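Minutes of the safety and faults meeting, Wustcombe workshop
Sat 20 April

Present: Rostyslav Nazarenko (chair), Yevdokiia Horobets (minutes), two operators from the Bosen shift
Apologies: Onyshchenko

1. Minutes of the last meeting
Agreed with one correction. The spare wrist cable was ordered from Flulonex and has not been delivered.

2. Gripper fault on the sorting cell
Rostyslav went through the log. The gripper failed to open on command 18 times out of 2,592 cycles. In most cases it opened on the second try. In one case it stayed closed on a sleeve, the arm carried on to its next position, and the bin was dragged 15 inches along the table before the operator hit the stop. No one was hurt.

The work is the usual one, moving clothes and cloth items in and out of clear plastic containers. Yevdokiia said the arm should never start a move until the controller has confirmed that the fingers are open. At present it waits for a fixed time and then goes.
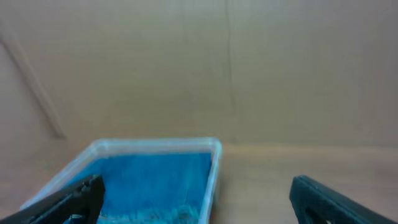 Rostyslav agreed and said the wait was a leftover from the first setup. He will change the program so that a missed open signal stops the arm and sounds the alarm. Until that is done the cell runs at 30 percent speed with an operator within reach of the stop button.

One operator asked if the finger pads could be the cause. They were replaced in July and do not look worn. Left open until the cable has been swapped.

3. Reaching into the cell
During the same shift an operator reached in to free the sleeve while the arm was paused but still powered. Yevdokiia reminded everyone that pause is not a safe state. Power goes off at the main switch and the key comes out before any hand goes in. The operator said the key was stiff and people had got into the habit of leaving it. Rostyslav will replace the key switch.

4. Sequins and heavy fabrics
Sequined garments and jeans stay off the list for unattended running. Sequins could catch on the fingers, and denim folded several times over is thick enough that a weak grip may not show up until the lift. Both can still be run with an operator present at the reduced speed.
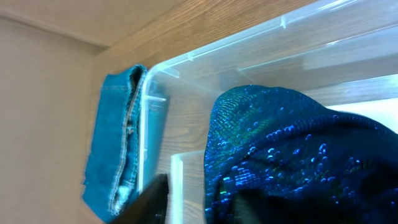
5. Actions
Rostyslav: program change, key switch, call Flulonex about the cable.
Yevdokiia: put up the power-off notice at the cell and add the dragged bin to the incident book.
Operators: write down every missed opening, with the item being handled.

6. Next meeting
To be set once the cable has arrived.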